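Konholm Laundry Room - progress report to the Wamora fund
2025-03-12

Dear friends at Wamora,

Thank you again for the 2000 you set aside for us. We have spent 837 of it so far, mostly on clip hangers, pegs and the long table, and I am so pleased with how the drying corner is coming along. Socks were always our great trouble (they slid off everything!), and the clip hangers have made pairing them up a much calmer job.

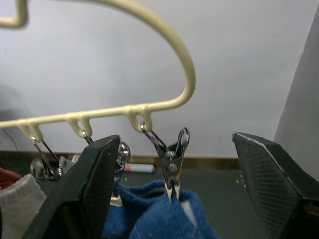 A blue sock on one of the clip hangers.

Towels and other thick cloths are slower work. We smooth them out on the table before folding, and I will admit we are still arguing, in a friendly way, over whether to fold in halves or in thirds - the Barroso shelves are rather narrow. We have 26 households signed up now and would love a few more by April. 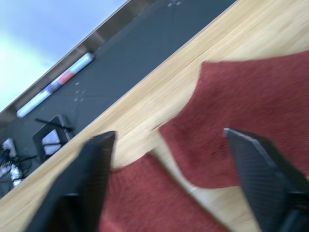

Cadi Harries asked whether thirds could be the rule for towels and halves for everything else, as she finds the thick ones topple over otherwise. We will try it her way until the next report and let you know how the shelves look.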